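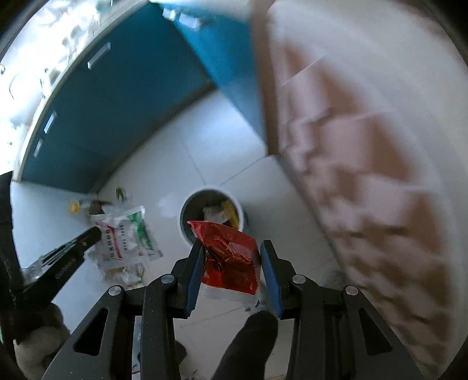 2024-11-26

Kamlesh Ahuja has been telling everyone at Mulora that food packaging is getting smaller. I'm not convinced, going by what ends up on kitchen floors and in kitchen bins.

**Red packet, white-rimmed bin**

Glossy, crumpled and creased, with a zigzag seam down one side and a strip of clear and whitish film hanging underneath. I would like to know which recycling scheme wants that. Crisóforo Quintero says "the soft plastics one", as he says about everything, and I have yet to meet anybody who can tell me where the soft plastics go after the supermarket.

**Already in the bin**

Something bright yellow and a crumpled greyish-white wrapper. I can't tell what either of them held. A dark bin is a poor place for reading labels, and I suspect most sorting advice was written by people who do theirs on a clean worktop.

**Still on the floor**

The white package with the big green area and the red slanting stripe has plenty of print on it, too blurred to make out. The see-through bag below it has pale, brownish and greenish contents, so I'd want a look inside before deciding where it goes. The clear container on its side, the bottle-like one with the yellow cap, is the only piece I'd back for the recycling, and then only if our council takes the cap as well. Ours changed its mind on caps in October.

**The small green scrap**

Over by the base of the cabinets. Scraps like it are what I find with my bare foot two days later, whatever the leaflet says about a quick sweep.

The Flatora leaflet, by the way, promises that 70 per cent of a household's packaging can be kept out of the general bin. It doesn't say whose household, or whether that's by weight or by piece - and with film and wrappers the difference is enormous. I've asked. Pictures of your own floors are welcome, preferably before you've swept.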